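**Re: Two-arm cell at Gromham - pads, cables and wrist cameras**

Dear colleagues,

Thank you to Arnout Visser for raising the points quoted here.

> On the Gromham cell, is the wrist cable supposed to hang as a free loop, or should it be tied to the upper link? The Furnell notes say one thing and the Skernia notes another. Also, how often are the finger faces to be wiped? We are at 1,058 cycles.
>
> Arnout Visser

The cable should remain a free loop over the wrist. Please do not tie it to the link - the wrist needs the slack at full rotation. Check both arms for rubbing at the base, where the cable passes below the mounting plate.

Finger faces are to be wiped every 1,000 cycles with a dry, lint-free cloth, so the Gromham cell is now due. Surface scuffs may be left and noted in the log. Fingers that no longer close evenly should be reported to Evelien Dijkstra, who holds 23 spares.

After wiping, view each wrist camera with the fingers open and again with the tips together, then compare both with the overhead view. The razor packs and the shelf may stay in place during this check.

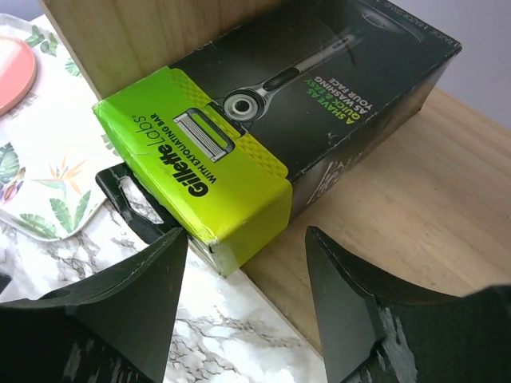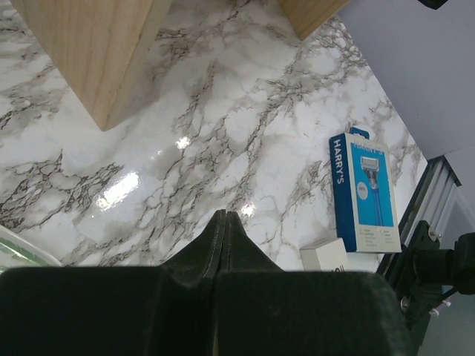
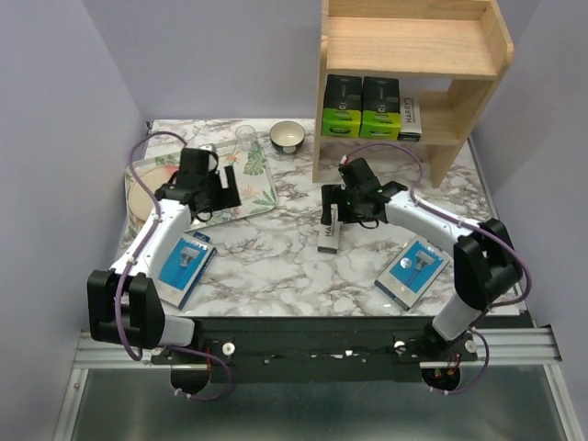

*Wrist camera with fingers open; wrist camera with fingertips together; both arms over the table.*

Regards,
Hermine Kuster
Cell Maintenance, Verschueren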